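Le pupitre à modules : boutons, curseurs et interrupteurs

août 2019

J'avais promis un billet sur le pupitre et je l'ai repoussé deux fois. Ceux qui suivent ce blog depuis le printemps savent que je fabrique des boîtiers à manipuler, avec des boutons, des interrupteurs et des fiches, le tout monté sur des blocs qui s'emboîtent comme des pièces de puzzle. Le projet s'appelle Metum. Au départ c'était le nom d'un dossier sur mon ordinateur et je n'ai pas cherché plus loin.

La version dont je parle aujourd'hui compte trois blocs côte à côte, avec une poignée à chaque extrémité.

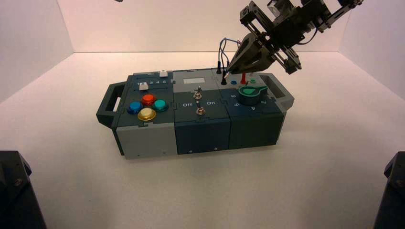
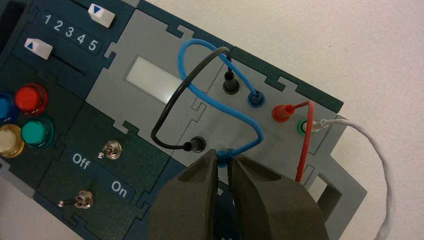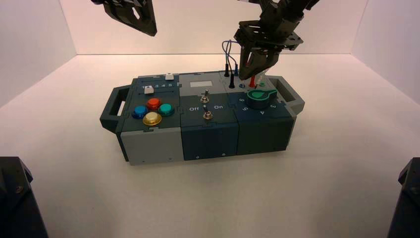 Soledad Cárdenas m'a écrit, après avoir lu le premier billet, que les chiffres à côté du curseur lui semblaient inutiles : on sent bien sous le doigt si on est au début ou au bout, et des repères imprimés donnent envie de viser au lieu de glisser. Elle aurait préféré une rainure toute nue. Elle ajoutait que les interrupteurs à levier, en revanche, devaient garder leurs étiquettes, parce qu'on ne devine pas le sens d'un levier.

Je suis d'accord pour les leviers. Pour le curseur, je garde les chiffres de 1 à 5. Quand on demande à quelqu'un d'amener le curseur sur le 3, il faut bien que le 3 soit quelque part. J'ai essayé en mai une façade sans rien d'imprimé et je passais mon temps à dire « un peu plus loin, non, un peu moins ».

Les quatre boutons ronds sont disposés en losange, un rouge tirant sur l'orange, un bleu, un vert canard et un jaune. Je les avais d'abord mis en ligne. En losange ils prennent moins de largeur et on peut dire « celui du haut » ou « celui de gauche » sans nommer la couleur, ce qui arrange les gens qui confondent le bleu et le vert canard sous une ampoule faible. Le jaune est le plus clair des quatre et j'hésite encore à le remplacer par un blanc franc. J'en ai commandé un chez Fevero pour voir.

Les interrupteurs métalliques sont marqués Off et On. J'aurais pu mettre Arrêt et Marche, mais à la taille où j'imprime, « Marche » devenait illisible. L'écrou autour du levier mérite un mot : si on le serre trop, la façade se creuse, et si on ne le serre pas assez, tout le corps tourne quand on bascule. Je serre à la main, puis un quart de tour à la clé.

Pour les fils à fiche, j'ai pris du bleu. La fiche doit entrer sans forcer et tenir quand on soulève le boîtier. Sur mes premiers essais elle tenait trop bien, et on tirait sur le fil pour la sortir, ce qui finit toujours par casser la soudure. J'ai agrandi un peu le logement et je demande à tout le monde de prendre la fiche près du corps.

L'assemblage des blocs m'a coûté le plus de temps. La découpe en puzzle a l'air simple, mais avec l'impression le plastique se rétracte légèrement et les languettes coincent. J'ai fini par laisser du jeu et par tout tenir avec de petites vis en bas des façades. Il faut 22 heures d'impression pour un jeu complet, un peu plus quand la pièce est froide, et j'en suis à 51 euros de fournitures en comptant les boutons. Le premier jeu m'en avait coûté près de 72, mais j'avais raté deux façades.

Les poignées ont été ajoutées en dernier. Je portais le boîtier en le tenant par-dessous, avec les doigts sur les têtes de vis. Une boucle ouverte à chaque bout, assez large pour passer la main, et la question est réglée. Elles ne sont pas du même gris que le reste parce que j'ai pris les bobines entamées qui traînaient sur l'étagère.

Il me reste à revoir le bloc de droite, dont je ne suis pas content. J'y ai regroupé trop de petites pièces et je voudrais en déplacer une partie sur un quatrième bloc. Les fichiers seront en ligne quand j'aurai corrigé les languettes, avec la liste des vis.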